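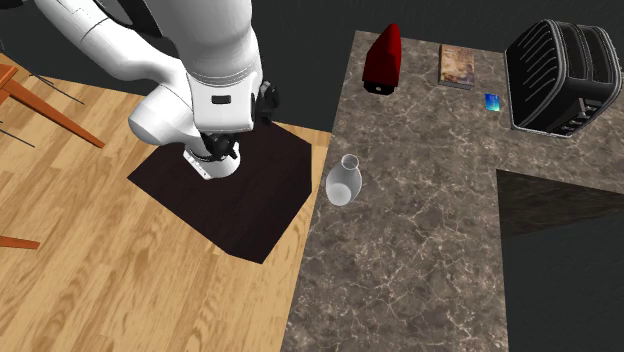 Gukeo CT-2 Curve Tracer: Bench Review

27th July -- by the Brutdale Bench Notes editor

4 min read

The CT-2 is a two-channel curve tracer for small-signal transistors and low-power MOSFETs. It connects to a PC over USB, draws its power from a separate 24 V brick, and is sold as a desktop alternative to the large parametric analyzers found in device labs. We ran it for most of the spring on discrete parts and on a batch of packaged test structures. The unit was bought at list price.

Hardware

The case is folded steel with a plastic front panel. Each channel has force and sense terminals on the front, so four-wire measurements are possible without an adapter. The supplied socket board takes TO-92 and TO-220 parts. Surface-mount parts need the Athumani clip board, sold separately, and its contacts are better than the ones Gukeo ships. After 500 insertions the Gukeo socket had started to add resistance on the drain pin, enough to see in a linear-region sweep at low gate overdrive. The clip board had not changed by the same point.

There is a fan. It runs at one speed and can be heard across a quiet room.

On-resistance

Most buyers will want this instrument for RDS(on) and threshold extraction, so that is where we spent our time. With the sense leads connected at the package, readings on a 10 milliohm power MOSFET repeated well from one run to the next, provided pulse mode was on. In DC mode the part heats during the sweep and the curve bends over at the high end. The manual mentions this in a footnote. It should be the default setting, and it is two menus deep.

Two-wire mode is fine for parts of a few ohms and up. Below that, lead resistance dominates, and the software's lead compensation only subtracts a fixed number entered by hand. It does not measure the leads for you.

Leakage

Leakage is the weak area. The lowest current range is adequate for checking a part against a datasheet limit, but it settles slowly, and with the stock cable the reading moves when the cable moves. We got usable off-state curves after replacing the cable with a short shielded one and raising the delay between points. A full family of curves then takes long enough that you will want to leave the bench -- plan for this if you have a tray of parts to get through.

Anyone measuring gate leakage on modern thin-oxide devices should look at a different class of instrument.

Software

The control program is called Bidilton and runs on Windows only. Sweep setup is a single form with start, stop, step, compliance and delay. Plots update as points arrive. Threshold can be taken by constant current or by linear extrapolation, and the two methods are labeled clearly on the report, a detail that more expensive packages get wrong.

Each trace is limited to 3,000 points. Export is CSV with a sensible header, though the column order changed in the February update and broke our import script. There is a text command set for remote control. It is complete, but error codes are returned as bare numbers and the table explaining them is missing from the current manual. We found it in the older one.

Compliance behavior is good. The current limit acted quickly on a shorted part, and the sweep stopped with the data up to that point kept.

Who should buy it

For incoming inspection, teaching labs and matching discrete pairs, the CT-2 does the job and the four-wire terminals put it ahead of other boxes at this size. Budget for the Athumani board and a better cable. For low-leakage work, or for anything on a probe station, it is the wrong tool.

Firmware tested: the version supplied with the February update. Calibration was checked against our own reference resistors before and after the test period, and both channels stayed inside the published limits.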